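Demonstrations Need a Budget for Boring Parts

Posted 23 Nov 2022 in Opinion

Teams that collect robot demonstrations by remote control tend to count episodes. Trarnby does it, Tulen does it, and our own group did it until July. An episode count says little about what the policy will learn. Coverage of the dull segments says more: turning, backing up, lining up with an opening, stopping short of it.

We drive a simulated mobile base through a furnished house and log every command. Of our first 900 episodes, 65 contained a usable recovery from a bad approach. The rest were clean drives by operators who had learned the map. A clean drive shows the policy one narrow path and leaves it without data a short distance to either side.

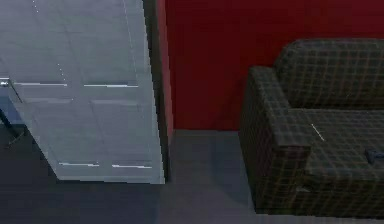

Tresport disagrees with me on this point, arguing that an operator who drifts on purpose teaches drifting, and that recoveries should come from corrections made after the policy has failed by itself. The objection is fair. My answer is to label the drift and drop it from training, keeping only the return. That costs the operator one extra button.

The second neglected item is camera view. Operators often steer from an overhead map or a free camera, and the policy never gets either one. If a person needs a view the robot lacks, the demonstration contains decisions the robot has no means of reproducing. I would restrict operators to the robot's own inputs, even at a slower pace. Ours needed 10 practice drives before their times settled.

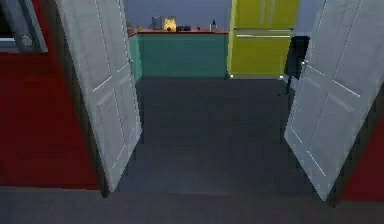 Open double doors with the kitchen beyond, simulated house.

Doorways are where both problems meet. I would spend a fixed share of every session there, with varied headings and starting offsets, before adding another room.

Comments (3)

Tipoki: Does the button label arrive late? Ours lagged by 5 steps and we had to shift everything.

reply from author: Yes, it lags. We trim by hand.

gridworm: Slower operators also pause more. You'll want to filter the idle steps.

Contact the editors | © 2022 | Back to top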